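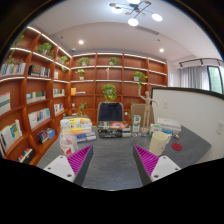

Do the Vurdale ankle boots need breaking in?

A little, mostly across the top of the foot. Wear them indoors for a couple of evenings with the socks you plan to use, and leave the top pair of hooks undone until the tongue has started to bend with you.

Gromau Vurdale Ankle Boot
Item 3968
Unisex, sizes 36 to 47, whole sizes only
Colours: Chestnut, Peat, Black

The Vurdale is the boot we reach for from October until the clocks change, and quite often well past that. It's a lace-up ankle boot in oiled leather with a proper stitched sole, low enough to go under ordinary trousers and sturdy enough for a muddy towpath. If you've worn the older Gromau boots you'll recognise the shape straight away (that nice wide toe!), but the heel has been redrawn and it grips so much better than it used to. We were fond of the old one and we still think this is the best boot they've made.

Upper

Full-grain cowhide, oiled at the tannery, with a padded collar and a tongue that is sewn in at both sides up to the fourth eyelet. Puddles are fine. Wading is not, and water will come in over the tongue if you stand in a stream. The leather marks easily at first -- scratches, rain spots, the lot -- and most of it rubs out with a thumb. Chestnut shows the most change over time and goes a lovely deep brown. Peat starts out nearly matt and picks up a shine on the toes. Black stays black.

Sole

The outsole is Dumel rubber, which is softer than it looks and very good on wet paving. The tread is shallow, so it doesn't carry half a field back into the house, but on steep wet grass you'll wish for something chunkier. It's stitched through to a leather midsole and any decent cobbler can replace it. The heel block comes off separately, handy for those of us who wear down one corner first.

Lining and insole

Lined in calfskin to the toe, with a removable cork and felt insole. Take the insole out and there's room for a thin orthotic. The felt does flatten under the heel in the first weeks and the boot will feel slightly roomier as it does, so don't panic and don't size up at the start. Spare insoles are sold in pairs, all sizes, and we usually have them on the shelf.

Weight

794 g for a single boot in size 42, with laces. That's a bit more than a trainer-style boot and you notice it on the first day, then you stop noticing.

Fit and sizing

The Vurdale comes up long and generous at the front. Most people take their normal size. If you are between sizes, go down, unless you have a high instep, in which case go up and add the spare insole. Narrow heels do well in this one, much better than in the previous shape. Very wide feet may be happier in the Xue, further down this page.

Measure your foot in the afternoon, standing up, with your socks on. Add 6 mm to the longest foot and look for that length in the chart. Please measure both feet! So many of us have one that is bigger and never knew.

Laces

Each pair comes with round waxed laces in a matching colour and a flat cotton pair in the box. The waxed ones hold a knot all day once they've softened. Five eyelets, then two hooks. If you find the ankle too snug, skip the lower hook and tie off at the top one, it makes a surprising difference on long drives.

Looking after them

Brush off dried mud before it gets into the stitching. Let wet boots dry at room temperature, stuffed with paper, well away from radiators and stoves. A coat of clear wax every month or so in winter is plenty, and go lightly, since too much clogs the leather and leaves a sticky film that picks up dust. Suede sprays aren't suitable for this leather. Saddle soap is fine once or twice a year. Shoe trees are nice to have, and crumpled paper does the job as well.

What's in the box

One pair of boots
One pair of waxed laces, one pair of cotton laces
Small tin of clear wax
Care leaflet
Cloth bag

Resoling

We send Vurdales back to the workshop for new soles and heels, and the turnaround is around 15 working days. They come home cleaned, rewaxed and with fresh laces. Please brush them first and take out your own insoles. Boots with split uppers can't be resoled, though small tears near the hooks can often be patched, so send us a photo and we'll tell you.

Also in this range

Gromau Xue -- the same leather and sole on a broader last, with a side zip as well as laces. Slightly taller, brilliant if you're in and out of your boots all day.

Gromau Vurdale Lined -- wool lining to the toe, Peat only. Very warm! Takes a thinner sock, so keep to your usual size.

Returns

Try them on carpet and keep the box. Unworn pairs can be exchanged for another size or colour, and the postage label for the first exchange is inside the lid.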